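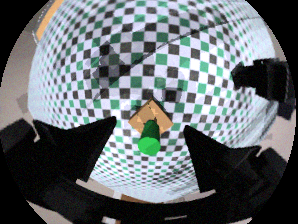
Kindale's open day promised "the future of the family table", so I drove 90 minutes to Nullevham in October to see whether a tablecloth could have one. The hall was full by mid-morning and the coffee had run out. Most of the talk was about stain-proof cotton, which I've been sold before and have the gravy marks to prove it. Checks are apparently back. I'm not convinced they ever left, but a close grid of green, charcoal and white does make even a plain tan block look like something you'd serve cheese on. I'd still want to see it after a year of school lunches.

Da-eun Cho led the mill tour and was good company, though she dodged my question about shrinkage twice. The new looms are named Jin and Erkar. We were told they turn out 2,000 metres of cloth in a shift, then walked past both of them standing idle. Lunch break, she said. Fair enough, but I'd have liked to hear one going.
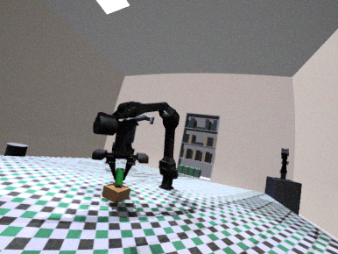
Green cylinder on an orange-brown block, checks underneath.

The factory shop was the real business of the day. A mid-sized cloth was $48 with the open day discount, and the tag didn't say what it cost without one. Hae-won Seol at the till told me the colour holds for over 1,055 washes. I asked who had done the washing and got a brochure.

I bought two tea towels, undyed. Parking is free if you keep your ticket and get it stamped at the shop before four.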